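Re: [judges-list] Certification for outlying stores, and travel

Replying to the list instead of off-list, as two other people have asked me the same thing this month.

> We run a card game night in Firnumeck on Tuesday, usually 19 players, and
> we would like to hold a proper qualifier in January. The nearest certified
> judge we can find is 122 miles away. Is there any way for one of our own
> people to get certified without making that drive several times? And if we
> bring someone in for the day, what do stores normally cover? We have no
> idea what is reasonable and don't want to insult anyone.

Yes, it can be done with one trip, and possibly none. The written part is online. You need a certified judge to open the test for you, but they don't have to be in the room as long as somebody they trust is. The interview can be done over a video call. What can't be done remotely is the floor time. Your candidate has to work two events alongside a certified judge, and at least one of those has to be at competitive level.

The way we did it in Huerta was to combine things. We hired a judge for our own qualifier, and our candidate worked the floor with her that day. The second event was a small draft the next morning. She stayed over, we ran the draft at ten, and the interview was done over lunch. The candidate had already passed the written test a few weeks before. Total cost to the store was gas, one motel night and meals, plus the normal day fee.

On the written test, tell your candidate to take the practice version until they stop missing the same kind of question. Most people who fail do it on penalties, not on card rules. Players who have been around for years tend to skip the penalty guide as they think they know it from being on the receiving end. They should read it twice, and then read the part about missed triggers again.

As for what to pay, this is what I see in our area. A store covers mileage one way or both ways depending on distance, feeds the judge, and pays either cash or sealed product for the day. Product used to be standard. A lot of judges now would prefer cash, so ask before you assume. If you do pay in product, settle which product and how much of it in writing before the event, and set it aside so it doesn't get sold on a busy Saturday.

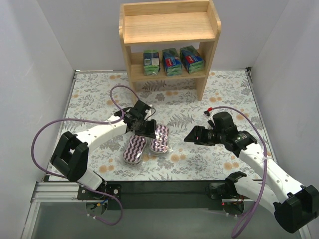 Boxed product on the lower shelf.

I would also put down in the same message the start time, the expected end time, the player cap and who is running the pairing software. Stores forget the last one. A judge who arrives expecting to walk the floor and finds out they are also entering results is going to have a slow day, and your rounds will run long. With 19 players I'd expect five rounds of Swiss and a cut to the top 8. Allow 50 minutes for each round plus some 4 minutes for turnover, and more than that for the first one. Start registration early.

For pairings we use Drineo. It's fine for that size. Print the first round on paper anyway. We lost the store wifi once right after the player meeting and had to hand-write table numbers on the back of a decklist form.

One more thing about decklists. If your regulars have never played at competitive level, collect lists at a casual night first so they learn how to fill them out. We gave out a lot of penalties at our first qualifier for things like a 59-card list or a card name shortened so far that it could be three different cards. None of it was cheating, and it made for a sour first hour. The store in Pralent does a practice run the week before — I think that's a better plan than ours.

If your candidate wants to work our next event, they are welcome. We can't pay a floor fee to someone who isn't certified yet, but we do cover lunch and will waive entry to the side draft if they want to play after their shift. They should wear plain black and comfortable shoes, and bring a pen and a small notepad.

Write to me off-list for the dates. I don't have the room confirmed yet.

— Events desk, Huerta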